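The Pirix Regatta Rules, Appendix C

The women's four at Walla Rowing Club had been allotted a boat weighing 13 kilograms more than the men's, and Elsie Treloar had a spreadsheet to show what that cost them. She had weighed both hulls on the club's trailer scale, dried the seats with a towel first, and entered the results to one decimal place.

The document she sent to the race office on 06/06/2019 ran to 2 pages. Its first paragraph stated the course length. Its second gave the rate, in strokes a minute, at which the crew had rowed each of its last pieces. The third asked why the Cormier Cup was held over the full course for men and stopped 410 metres short for women, and whether the rule could be found in writing.

It could. Appendix C of the Pirix rules said that the women's event would finish at the boathouse steps "until such time as the lower reach is dredged". The lower reach had been dredged before Elsie was born.

She read the appendix aloud in the clubhouse kitchen after training, with her shoes off and her heels on the radiator.

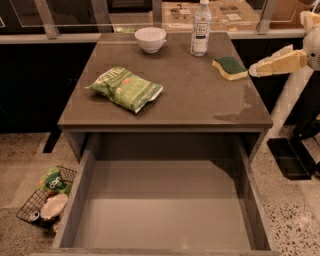

Dredging was a pretext, Lungile Pretorius thought, and had been one when it was typed. The men's crews had gone down the same reach that same summer, drawing the same depth of water. A shell did not sit lower for having women in it.

"It might, in our boat," said Elsie. "Thirteen kilos."

Lungile rowed at stroke and disliked being made to laugh when she was annoyed. She took the paper and read the appendix again, moving her thumb down the margin. There was a procedure for amendment. It needed a proposer, a seconder and the signature of any person who had steered a crew over the full course in competition. Elsie could propose. Lungile could second. Neither had ever steered.

Khrystyna Hutsuliak had. She had coxed the Zaken men's eight for a season when their own cox broke a wrist, and had brought them home second, in a crosswind, with the rudder line tied in a reef knot. She was now coxing the four. She signed with a pen that was nearly dry, going over the H again until it showed.

The race office replied in July. The distance would be equalised with immediate effect. The boat was a club matter and outside its remit.

On the morning of the race the wind was south-westerly and light. Khrystyna walked the bank as far as the new finish post, noted where the stream set across the bend, and walked back. The extra length would come after the steps, where every women's crew on the river was used to stopping. She put a strip of white tape on the gunwale beside her left hand and wrote 410 on it. 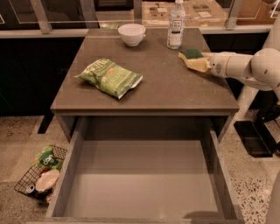

"Where do we go from?" asked Dale Nguyen, who was at bow.

"From the steps," said Khrystyna. "They'll ease there out of habit, even if they've told themselves they won't. I'll call it one length before."

They went off at 38 and settled at 33. Zaken led by half a length at the bridge and by rather more at the bend, where Khrystyna held the inside and let them go wide. The hull ran heavily between strokes. Satish Chacko, following in the umpire's launch, kept his flag down and said nothing to either crew.

At one length above the steps she called it. The rate rose to 36. Zaken's blades went in late for a single stroke, then another, and their stern came level with Dale's shoulder, then with Lungile's.

"100 to go," said Khrystyna, and took her hand off the tape.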